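3.2 Storage furniture and the recording of household goods

The second part of the survey dealt with where households in Durley keep the things they use less than once a month. Earlier work on domestic storage has tended to treat the cupboard as a fixed part of the building, to be listed with doors and windows. We follow Koutsoukos in treating it as furniture, even where it has been built in, on the grounds that residents speak of it in that way and make their own decisions about its contents.

Of the 3,387 storage units entered in the first round, 3,346 were kept for analysis. The remaining 41 were removed after checking: most had been entered twice, once by each member of a visiting pair, and a small number turned out to be in shared hallways -- outside the limits of the study as set out in Section 2. Units were coded by position, by type of door and by the age of the oldest item that the resident could date with confidence. Where a resident could give no date, the field was left blank and no estimate was made.
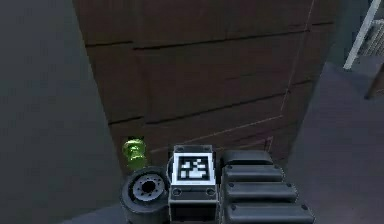
Figure 4. Wooden panel with horizontal grooves beside a plain grey wall (computer rendering).

Door type proved harder to code than expected. The Sfakianakis scheme, which we used in its shorter form, separates hinged, sliding and folding doors but says little about units with no door at all, or with a curtain in place of one. A fifth code was therefore added to the original 4 in December, and the earlier record sheets were read again so that all entries would be on the same footing. Agreement between the two coders was good for hinged and sliding doors and weaker for the new code, mainly in kitchens, where open shelves and doorless cupboards are often found side by side.

Follow-up interviews were held with 200 residents. The interview guide asked first about the last item put away and only then about the last item taken out. Pilot interviews in the Bemov district had shown that people asked in the opposite order tended to describe the same object twice. Residents who had moved within the past year were interviewed but are reported separately in Table 6, as many still had goods in boxes and were unwilling to call any arrangement settled.

One limit of the method should be noted. Visits took place by appointment, and several residents said that they had tidied beforehand. The effect on the position and door codes is likely to be slight -- these do not change with tidying -- but the counts of items on open shelves should be read with care.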